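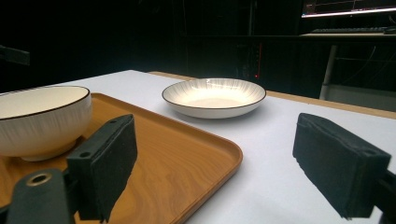 Collecting demonstrations for a robot is mostly a matter of doing one boring thing over and over, slightly differently each time. At Claleo we use hand-held grippers, so you do the task yourself and the recording teaches the arm later. Pick a task with a clear start and a clear finish. A bowl that starts on the tray and has to end up by its matching plate is plenty. Resist the urge to add soup.

Step 1. Set the table
Cover it with a plain white sheet and get everything else out of reach. Put the tray on the side of your weaker hand. Ours is the Hamik tray, selected after a long search of the kitchen.

Step 2. Warm up
Do 6 practice runs and throw them away. Everybody's first runs look like someone defusing a teapot. Open the fingers wide before you move in, come down slowly, and close until the foam touches. Then stop squeezing. Rekha Kaushik runs our sessions and keeps the broom. 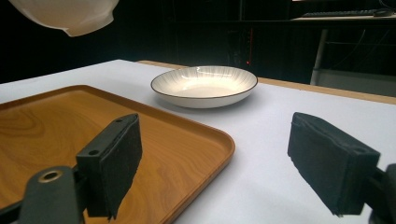

Step 3. Vary the start
If the dish always begins in the same spot, the model will learn that spot and be very proud of itself. Shift the dish a hand's width between runs, turn the tray a little, and come in from a different side now and then. Leave the lamps alone until the first batch is done.

Step 4. Record the run
Start recording with the fingers open and still. Do the task at the speed of a person who is paying for the dishes. If you fumble and recover, keep it, as recoveries are worth having. If you fumble and sweep up, mark it failed and move on. 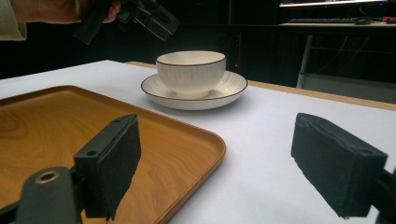

Cup on its saucer, with a second gripper at upper left.

Step 5. Check before you clear up
Play back every run that same day. In our last batch of 226 we threw out 13, nearly all for a late start. Bimla Sengar wants 2,000 good ones before she trains anything, and she has not been moved by pleading.

Step 6. Name your files
Task, operator, run number, in that order. "final_final_2" is not a task. Copy the folder to the Baudry drive and take a break, because tired hands make sloppy data. The cup runs go in their own folder.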